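Visit report: demonstration recording practice at the Fomthorpe site
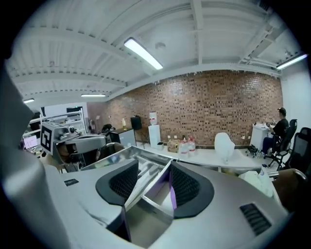
Hand-held gripper in the Fomthorpe recording room, with a second, tagged unit behind it on the left.

The visit took place on a Thursday in June and ran from 9:30 in the morning to a little after four. Its purpose was to see how the Fomthorpe site applies written rules to the recording of hand-held gripper demonstrations, and to decide which of those rules could be carried over to our own line at Wedinon. The Wedinon procedure is still at draft stage and has gaps in three places: tool acceptance, tag handling and the rejection of bad episodes. Most of the day went on those three.

Site and layout

The recording area is a single large room with a brick wall along one side and corrugated metal decking overhead, lit by fluorescent fixtures. Desks and shelving share the floor with the recording stations. The site has chosen to leave it that way. The rule book states that background variety is wanted and that nothing outside the marked task area may be tidied between episodes unless it is a trip hazard. Inside the task area the opposite applies: every object is logged before the session opens.

I had expected a stricter arrangement. Our draft calls for plain backdrops at every station, and the reasoning for that goes back to an earlier project with fixed cameras. With the camera on the tool, the background moves with every motion of the wrist, and a plain backdrop removes features that the tracking software needs. Fomthorpe tested both arrangements early on and wrote the result into section 2 of the rule book. Our section on backdrops should be withdrawn.

Lighting is covered in one paragraph. All ceiling fixtures on or all off, no desk lamps, no change during a session. A failed tube ends the session for the whole room until it is replaced.

The rule book

The document is called the Willems procedure on site, after the firm that wrote the first edition under contract. The current edition has 10 sections and is printed single-sided and kept in a ring binder at each station. Changes are made by replacing the section concerned, with the old sheets returned and destroyed. There is no tablet version. Operators told me they had asked for one and been refused on the grounds that two copies of a rule will drift apart. I do not fully agree with this, but the binders I looked at were all on the same edition, and that is more than can be said for our shared folder.

Each rule has a number, one sentence of instruction and a line naming the role that may waive it. Some rules have no waiver. Those are printed in bold.

Tool acceptance

Every gripper is checked at the start of a shift, before the first recording. The check has a fixed order:

Housing: no cracks, no loose screws, vents clear of tape and dust.
Jaws: open and close fully ten times by hand, with no grinding and no side play beyond the gauge.
Pads: surface intact, no glazing, no adhesive residue from the previous task.
Lens: wiped with the supplied cloth only, then checked against the focus card.
Tag: flat, unscratched, all edges bonded.
Clock: tool time compared with station time, difference entered on the sheet.

A tool that fails any line is set aside and may not be repaired at the station. I watched the check done on two units. The first took close to six minutes. The second went faster but was stopped at the lens, where a smear near the rim had to be cleaned twice before the focus card passed.

Reflective surfaces near the jaws came up in discussion. A bright metal part in the camera's view will pick up the room, and the reflections change as the tool turns. The procedure does not ban such parts. It requires that the region be masked in processing and that the mask be redrawn whenever a part is changed. The mask version is entered on the session sheet next to the tool number. We have no equivalent entry at Wedinon and should add one. I would put it on the first line, where it cannot be skipped.

Tags

Fiducial markers get a section of their own, number 4, which is the longest in the binder. The main points are as follows.

Tags are printed in one batch per month on matte stock. Gloss stock is prohibited, no waiver. A tag is fixed with the alignment jig and left for an hour before use. The printed side length is measured with calipers after fixing, and the measured value goes into the configuration in place of the nominal one. A tag that has been peeled off is never refitted, including to the same tool. No two tools in the room may carry the same tag number, and spare tags are kept in a closed drawer so that they do not show up in the background of somebody else's recording.

The last point deserves attention. In the early months a sheet of unused tags had been left on a bench, and the tracker locked onto it in a whole afternoon of recordings. The episodes were dropped. At Wedinon our spare tags are pinned to a board in full view of two stations, and I asked by phone at lunchtime for the board to be taken down.

Where two tools are used in one task, both must see a common reference at the start of the recording, and the operator holds still for a count of three before moving off. The same hold is made at the end. Recordings without both holds are rejected by software before a person sees them.

Operator rules

New operators spend two days on training tasks, and nothing they record in that time enters the main set. After that they are limited to single-tool tasks for a further week. Sessions run for 40 minutes with a 15-minute break, and the break has no waiver. Wrist strain was given as the reason, along with a drop in acceptance toward the end of long sessions.

People who are in the room but not recording may stay seated at the desks. They must have signed the consent form, and faces are blurred before data leaves the site. Visitors sign the same form at the door. I signed one and was given a copy, with a reference number and an address for later withdrawal.

Some of the handling rules are very plain and could be adopted word for word:

Pick up the tool by the grip, never by the jaws.
Do not put a tool down lens first.
Keep drinks outside the task area.
Move at the speed you would use with your own hand, then a little slower.
If you drop an object, finish the recording and mark it as failed. Do not restart silently.

The last of these took some time to settle in, according to the shift lead. Operators tend to regard a dropped object as their own fault and want it gone. The failed recordings are kept in a separate set and are used for checking the rejection software.

Acceptance and rejection

The site gave figures for the most recent recording period. A total of 3,038 episodes were submitted. Of these, 1,221 were from two-tool tasks, which have a higher rejection rate than the rest. The breakdown by cause was shown on a monitor but was not released to visitors. Missing holds and lost tracking were named as the leading causes.

Review is in two stages. Software checks length, clock difference, tag visibility and the two holds. A reviewer then watches a sample from each operator at double speed. Reviewers never check their own recordings, and a reviewer who finds a fault must quote the rule number. "Looks wrong" is not accepted as an entry. Where no rule fits, the reviewer files a rule request, and the request is answered within the week. Several of the shorter rules in the binder began in this way.

Processing is done with Panolus, which the site runs on its own machines. We were shown the import screen and the mask editor. The import screen refuses a session if the tool number, tag number and mask version do not match the register. This is a simple check and it would have caught at least two of our own faults this spring.

Weak points

Storage of set-aside tools is poorly defined. The rule says "away from the station", and in practice that can mean a nearby shelf. I would want a closed bin with a red label.

The clock check is done once per shift. Given that the difference is recorded anyway, a second reading at the end would show drift at no real cost. The shift lead agreed and said it had been requested.

Cable routing is not mentioned anywhere in the binder.

Points for Wedinon

Withdraw the plain backdrop requirement.
Adopt the shift-start tool check, with a second clock reading at close.
Rewrite the tag section on the Fomthorpe model, including the caliper measurement.
Add mask version to the session sheet.
Keep failed recordings as a separate set.
Require a rule number for every manual rejection.
Name a waiver role for each rule, or state that there is none.

The tag section should go first – it is self-contained and the jig can be made in our own shop. A copy of sections 2 and 4 has been promised on loan. The remaining sections can be read on site only, and a second visit will be needed for the part on two-tool calibration, which we did not reach before the room changed shift.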